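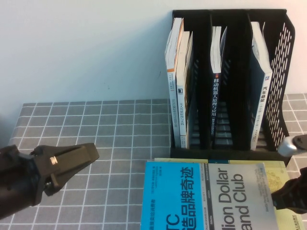
Archivador negro de tres compartimentos sobre un mantel de cuadros grises.

Llevo 15 años saliendo de noche por costumbre y siete escribiendo de ello por encargo, y sigo prefiriendo una sala pequeña a una grande. Lo digo al principio para que quien piense lo contrario sepa a qué atenerse. En septiembre, cuando terminan las fiestas de cierre y la gente vuelve a su ciudad, se repite la misma conversación: qué club ha tenido el mejor montaje, quién ha traído más pantallas, cuántas personas cabían en la pista. Casi nunca se habla de cómo sonaba.

El caso de Horasix me parece el más claro. Abrió como un bar con cabina, una sala de techo bajo en la que los graves se quedaban donde tenían que quedarse. Sajib Bhuiyan pinchaba allí los jueves desde la medianoche hasta que cerraban, sin invitado y sin cartel. Uno iba sin saber qué iba a sonar la primera hora, y esa primera hora era muchas veces la mejor. Después llegó la ampliación: una segunda planta, una zona de mesas con servicio de botella y un escenario elevado. El equipo de sonido se compró nuevo y es más potente que el anterior. También se oye peor, y lo he comprobado desde cuatro sitios distintos de la sala, incluida la barra del fondo, donde la música llega como si viniera del local de al lado.

No tengo nada contra el espectáculo. He visto noches enormes que justificaban el tamaño del sitio, y la residencia de Chiamaka Nwankwo en Tekar es una de ellas. Nwankwo sabe llevar una pista grande porque construye despacio, deja que los discos duren y no corta cada dos minutos para levantar los brazos. Pero ella es una excepción, y los programadores la usan como argumento para todo lo demás. Si una artista puede llenar una nave durante tres horas, razonan, cualquiera puede llenarla durante 90 minutos con fuego y confeti. El resultado es una fila de sesiones cortas, todas en su punto más alto, sin calentamiento ni bajada.

El horario es parte del problema. En las salas grandes el cabeza de cartel sale a las tres y se va a las cuatro y media. Quien abre toca para los camareros y quien cierra toca para los que buscan el abrigo. Selvaraj Patwary, que abrió durante dos temporadas en Tekar, me contó que le pedían por escrito no pasar de cierta velocidad ni poner nada reconocible antes de la una. Se lo tomó con calma. Yo no me lo habría tomado así.

Luego está el precio. Una copa a 12 euros ya no sorprende en ninguna parte, y una entrada que con la comisión de venta se acerca a los 100 ha dejado de sorprender en verano. Los promotores responden que los cachés han subido, y es cierto. Han subido porque cinco o seis salas compiten por los mismos diez nombres. Podrían dejar de hacerlo. Con lo que cuesta una de esas noches se pagan varios meses de residentes bien pagados, con tiempo para conocer al público y para equivocarse alguna vez. 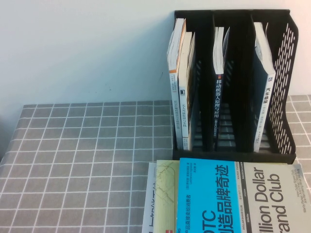 El archivador, contra la pared, y los libros apilados delante.

Akanda lo está haciendo, con más paciencia que dinero. Es un local estrecho, con una columna en mal sitio y una cola para el baño que nadie ha sabido resolver. Lutfa Marikar programa con cuatro residentes fijos y trae gente de fuera una vez al mes. Las sesiones duran cinco horas. La luz es casi siempre la misma, roja y baja, y no hay pantalla. La última vez que fui, a las dos de la mañana, sonaba un disco que yo no había oído nunca y la pista estaba llena – sin móviles en alto, por cierto, y sin que hubiera ningún cartel prohibiéndolos.

Se me puede decir que esto es nostalgia. Sunil Kodikara me lo dijo en una mesa redonda y no le faltaba parte de razón: las salas pequeñas de antes también tenían malas noches, mal aire y porteros peores que los de ahora. Además, muchas cerraron porque no salían las cuentas. Un local para 200 personas depende de que vuelvan todas las semanas, y basta una obra en la calle o un vecino con abogado para hundirlo. El club grande aguanta esos golpes. Lo admito, pero me parece un motivo para que los ayuntamientos protejan al pequeño, empezando por unas licencias que no traten igual a una discoteca de tres plantas y a un sótano con dos altavoces.

Cultano anuncia para la próxima temporada un techo móvil y una pasarela sobre la pista. Iré a verlo, como he ido a ver todo lo demás, y si suena bien lo escribiré. De momento el comunicado dedica cuatro párrafos a la pasarela y ninguno al equipo de sonido ni a los residentes. Marikar, mientras tanto, ha cambiado los dos altavoces del fondo de Akanda y ha mantenido el precio de la entrada. El jueves abren a las once.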